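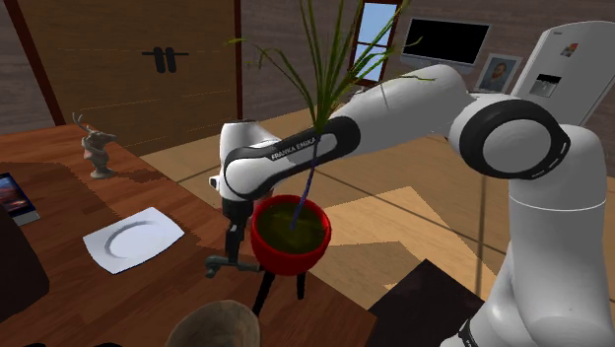 Robot arm and red flower pot, simulated render.

Urnby Football Books and Club Finance Corpus

README, second release

Contents

This is a collection of reviews, letters and short articles about books on the running of football clubs: ownership, debt, administration, ground sales and supporters' takeovers. It was put together for people who study how sports books are received by the fans they are written about. There are 2198 text files and one index file. Match reports, transfer gossip and player autobiographies were left out.

The texts come from 89 fanzines and supporters' newsletters. Most are British or Irish, with a small Norwegian section collected by Tormod Moen. The Norwegian texts are given in the original and have not been translated.

How the files are arranged

Each text sits in its own plain file, encoded as UTF-8. The file name is the short code of the fanzine followed by a running number. The index is a tab-separated table with one line per text and these columns:

code – short code of the fanzine
club – club the fanzine follows, or "none" for general titles
book – title of the book under review, if there is one
kind – review, letter, article or extract
season – season in which the issue came out
words – length of the text
note – anything odd about the copy we worked from

Where a letter answers an earlier review, the note column gives the file name of that review. We only filled this in when the letter names the review or its writer. Plenty of letters grumble about a book in general terms, and those have been left unlinked.

Collection and typing

Britta Rathjen and Eleri Gethin gathered the printed issues and asked each editor for permission. Titles whose editors could not be traced were dropped. Scanned pages were read by machine and then corrected by hand against the paper copy. Spelling mistakes in the originals have been kept, including wrong names of grounds and directors. Swearing has been kept too.

Viola Ferri did the labelling for the kind column. Graziella Carbone labelled a tenth of the files a second time without seeing the first labels. The two disagreed mostly over long letters that read like reviews, and these are now marked as letters if they were printed on a letters page.

Changes since the first release

The Poleck subset has been merged into the main folder. It used to have its own index with different column names, which broke several people's scripts.
Seasons are now written in full, so a search for the old short form will find nothing.
Two fanzines that had been given the same code now have separate ones.
The word counts were redone in August after page numbers and adverts were taken out.

Known problems

Coverage is uneven. Clubs that went into administration produced a great deal of writing, and clubs that were run quietly produced very little, so the corpus should not be used to measure how common money trouble is. In 10 files the end of the text is missing because the last page of the issue was lost. They are marked "incomplete" in the note column.

Some reviewers were also officers of supporters' groups and had a stake in the argument. We recorded this where the fanzine said so. Pen names were left as printed and we have made no attempt to work out who was behind them.

Use

The corpus is free for teaching and research. Single reviews should not be reprinted in full without asking the editor concerned – the permissions we hold cover study only. If a writer or editor asks for a text to be withdrawn, it will be taken out of the next release and its number will not be used again.

Please cite it as: Rathjen and Gethin, Urnby Football Books and Club Finance Corpus, release 2.

Corrections go to Eleri Gethin. Include the file name and, if you have the paper issue, the page number.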